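The yellow shirt

Widad Harb had 13 shirts left when she sat down to eat her sandwich, and one of them was the yellow one.

She had been clearing her brother's things since eight in the morning. The apartment on Mendar Street had to be empty by the end of January, and Imad Awad, who managed the building, had already come up 2 times to ask how it was going. It was going fine, she told him. The coats were in bags by the door. The pans had gone to the woman across the hall.

The yellow shirt was closer to green when she held it to the window. He had worn it to the Darwish wedding under a jacket that didn't fit, and their mother hadn't spoken to him until the cake was cut. Later he painted a fence in it. Widad looked for the paint and couldn't find any.

She folded it the way their mother did, sleeves in first, then long and flat. It slid open. She folded it again.

"You can leave the rest," Imad said from the doorway. "I have a man who takes it all for 100."

"I'm almost done."

He looked at the shirt. "My father had one like that. From Pinau, when the store was still there."

"This one isn't from Pinau."

"No," he said. "Probably not."

He stayed a minute longer - she thought he might offer to carry something - and then went down to see about the boiler. Widad put the shirt on top of the last bag, took it off, and put it in her purse. It made the purse hard to close.

On the bus she kept a hand over it. At home she cleared the mail off the table and laid the shirt out to try once more.

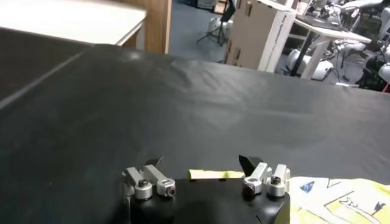
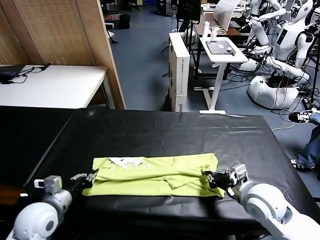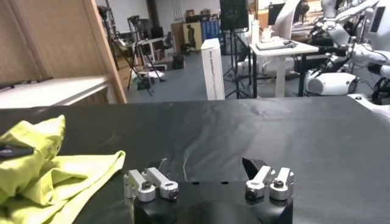
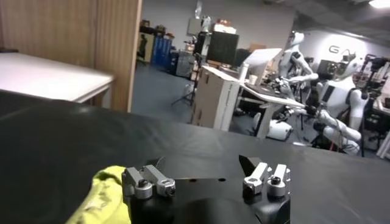
How do you fold a T-shirt so it stays long and flat?

Lay it face down and smooth it out from the middle. Bring each side in toward the center with the sleeve turned back on itself, line up the long edges, and press along the whole length with your palm before you pick it up.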